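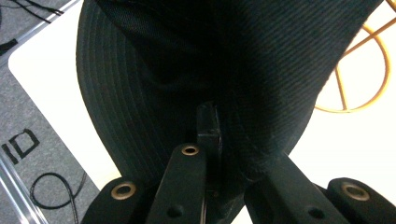 Workshop tips: getting your gripper software to behave around soft stuff

Caps are my favorite thing to test on, and also the thing that makes me swear most. Boxes are easy. A black cap has a brim, a seam and a crown that squashes the second you touch it, and black on black is hard for any segmentation model. My tips so far:

Label the brim and the crown as two separate parts. My planner (I run Gosgate) used to aim for the middle of the whole blob. Now it gets a brim edge to aim for and does much better!

Cap the closing force in the config file, then cap it again in the controller. Frida Bisgaard taught me that one after I flattened a sun hat.

Look through your clips before you train. I had 2,329 of them and threw out 570 – mostly ones where the fingers hid everything useful.

Keep some clips of plain tabletop.

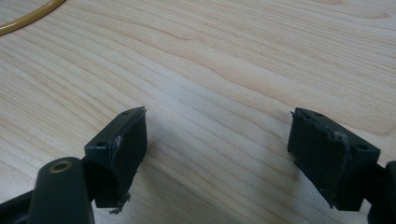 Wood grain has a way of turning into "objects" if the detector never sees it on its own, and mine once planned a very confident grasp on a streak in the wood. I mix in up to 200 bare-surface clips per training run and the ghost grasps have mostly stopped.

Wipe the lint off your finger pads too. Fuzz on the edge can throw off a contact estimate, and I spent a whole evening in June chasing that as a software bug – a damp cloth fixed it.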